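**Does a donated shipment still get stuck in customs if both governments have announced it?**

Posted by trelarora_mum

Our town, Trelarora, has a sister-city deal with Prarkota, and in October both foreign ministers got up and announced a medical aid swap. Lovely speeches! We'd already packed 18 cartons of hospital linen to go with it, and now the freight mob says we owe $1255 in handling and need a letter from someone at the consulate.

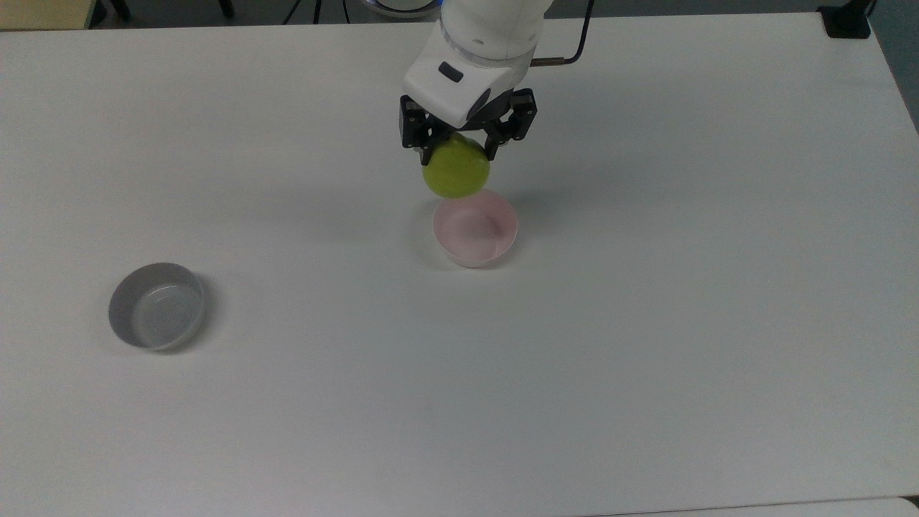
I rang the consulate twice and got the same recorded message both times. Does the announcement count for anything, or do I have to start the paperwork from scratch?

**Taha Mansour**

I did this for the Turbridge sister-city group a while back (school books, 2000 of them, never again). A minister's announcement only covers what's on the government's own list. Ask your council for the gift certificate with the receiving hospital named on it, then email the consulate's trade desk and skip the phone. Ours took 241 emails, I kid you not, but the duty was waived.

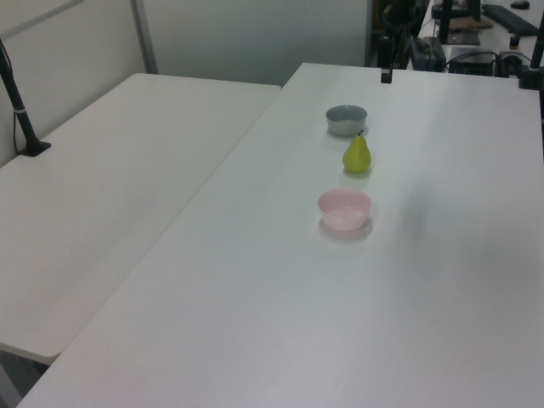

The handling fee is separate and you'll probably still cop that. Try asking the freight people for a charity rate before you pay it.

**bensaid_fan**

Politicians love a handshake photo, hey. No idea about customs, sorry, but I'd write to your local MP and make a fuss.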